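Search this site Go Enter keywords

The Cutlery Caddy Is Lying to You

Somewhere in the last few years, the drawer fell out of favor and the open basket moved in. 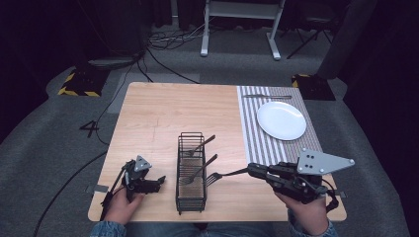

My sister-in-law says a basket on the table saves her three trips to the kitchen every night, and that anybody who still lays out forks one at a time has too much free time. I have heard some version of this from nearly every person I've raised the subject with. Maybe they're right about the trips. I'm not convinced about anything else.

Let me say what I mean by a cutlery caddy. I mean the upright holder, wire or wood or enamel, that lives on the table or the counter and has silverware standing in it. Restaurants with paper napkins have used them forever. What's new is the idea that a home needs one, and that buying it will turn dinner into something easy.

I bought my first one in March, a Monden, after a long winter of picking crumbs out of a plastic drawer tray. It was wire, it was black, and it looked good for a week. Then I began to notice things.

Forks don't stand up in it. A fork is top-heavy and a little bent, and if you put two of them in a wide open basket they slump against the rim at whatever angle they please. With 12 pieces in there they at least hold each other up, but then you can't pull out one without bringing a spoon along for the ride. There is some perfect number in between, I suppose. My household never found it.

Then there is the question of which end goes up. Handles up means you never touch the part that goes in someone's mouth, and that seems plainly correct to me. But handles up also means you can't tell a fork from a spoon unless your set has different handles, and most sets don't. So you pull, look, put back, pull again. By the third try you've handled half the basket. Tines up solves that problem and gives you a worse one, especially if you have kids who reach without looking.

Slats and wire are sold as airy. Air gets in, the ad copy says, so things dry. Fine. But what gets in with the air is dust, and in a kitchen it's greasy dust. A drawer is closed. I had never given my drawer any credit for that until I ran a cloth along the bars of the Monden and saw what came off. Washing a wire basket is also a miserable job. Every bar has a front and a back and two sides, and the corners at the bottom collect whatever falls.

I should be fair. I tried a second one, an Aasen with dividers, on the theory that I'd simply bought badly. The dividers helped with the sorting. They also made the thing so wide that it took over the middle of the table, where the food is supposed to go. We ended up moving it to the counter at every meal, and at that point I was walking to the counter for forks, as I had been doing before, with less counter.

What bothers me more is the effect on table setting, and I know how this sounds. I'm not a formal person. I don't own a charger. But I like a placemat with a plate on it and a knife already lying there when people sit down. It takes 2 minutes. A child can do it, and mine do, badly, with the knife above the plate or pointing at their neighbor, and I leave it that way. The setting tells everybody that dinner is about to happen and that this spot is theirs. A basket in the middle tells them to help themselves. Some nights that's the right message. Tacos, chili, anything with a crowd of cousins. I'd happily use one at a cookout.

But the stores aren't selling it as a cookout item. The Gareva catalog shows one on a breakfast table laid for two. Two people! That's a couple of forks and a couple of knives. If you can't carry those in one hand I don't think a basket is going to help.

I've been told the caddy makes clearing up simpler too, and here I lose patience. Clean silverware comes out of the dishwasher and has to be sorted into something. It's the same five minutes of work whether the something is a drawer or a basket. We've moved the chore three feet and put it on display.

So the Monden now holds wooden spoons by the stove, and it does that fairly well. The Aasen went to a yard sale. The forks are back in the drawer with the crumbs, and I've accepted the crumbs.

Comments

neltisfan: Have had the Neltis one with the solid sides for ages. No dust issue. Sounds like you bought the wrong kind twice.

porchlight: Handles up, always. My mother would rise from her chair otherwise.

Reader: Line the drawer tray with a paper towel and swap it when it gets crumby. You're welcome.

dinnerat6: We use ours every day and the kids finally get their own forks. I'll take the dust.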